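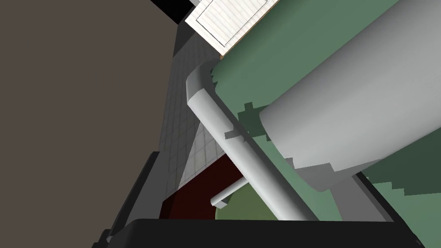 Wrist view in simulation, gripper close to the curved white rail. Note the blocky shadows on the green surface.

Checking a wrist camera before you collect data in Venddale

Last updated Sunday, December 10, 2023

This page covers setting up the simulated wrist camera in Venddale and making sure its images are good enough to train or test a policy on. It assumes you already have a scene that loads and an arm that moves. If you don't, work through the Luvton starter scene first and come back.

Step 1. Attach the camera to the hand link

Open the robot file and find the last link before the fingers. Add the camera as a child of that link. A camera attached to the world, or to the forearm, will look fine while the arm is still and then drift away from the hand once the wrist turns.

Set the offset by hand the first time. Start above the palm, tilted toward the fingertips, and save the file before you run anything.

Step 2. Decide how much of the gripper you want in view

Some gripper should show. The policy uses it to judge where the hand is compared with the object. In the render at the top of this page, the black band runs along the bottom and there is a gripper piece coming up on each side, with the middle left open for the rail. That is a good amount for reaching and grasping tasks.

If the gripper hides the place where the fingers close, raise the camera a little and reduce the tilt. Change one value at a time.

Step 3. Set the near clipping distance

The default near distance in Venddale is meant for room cameras and is too large for a wrist. Parts of the hand will be sliced open or vanish. Lower it until the gripper draws as a solid shape in every pose, then stop. Going much lower costs depth precision and you will see far surfaces flicker against each other.

Step 4. Fix the shadows, or choose to leave them

Shadow edges that look like stair steps come from a shadow map that is too coarse for a close camera. You can see this on the green surface, both under the white cylinder and toward the right side. There are two settings to try:

shadow_map_size: double it and render again
shadow_distance: bring it in so the map covers only the work area

Try the second one first, as it is free. Doubling the map size slows down every step, and on a long run you will notice.

We leave some blockiness in on purpose for training and turn on random light directions in Boltevex instead. For test renders that people will look at, we use the larger map.

Step 5. Render a check set

Run the arm through 200 random poses and save one wrist image from each. Use a fixed seed so you can repeat the set after a change. Then go through the folder and remove poses of these kinds:

- camera inside an object or a wall
- one flat surface filling the whole image
- target fully hidden by the hand

A plain wall taking up part of the view is fine. The left side of the render above is all flat brown, and there is still plenty to work with on the right.

Our last check set came down to 159 usable poses. Most of the rejects were the camera pushed into a wall, and a joint limit in the sampler took care of those.

Step 6. Test the perception model on it

Point Juška at the folder and look at the masks, starting with thin parts. Curved rails and short pegs are where masks break, mainly when they are close in color to whatever is behind them. If a rail comes back as two pieces, check the image size before you blame the model - small renders lose thin parts quickly.

Step 7. Collect

Start with 1,000 episodes and train once before asking for more. Keep the camera offset, near distance and shadow settings in the same config file as the episodes. Our June runs had 2,055 episodes with the offset stored somewhere else, and we had to render all of them again.

Next page: randomizing lights and surface colors in Boltevex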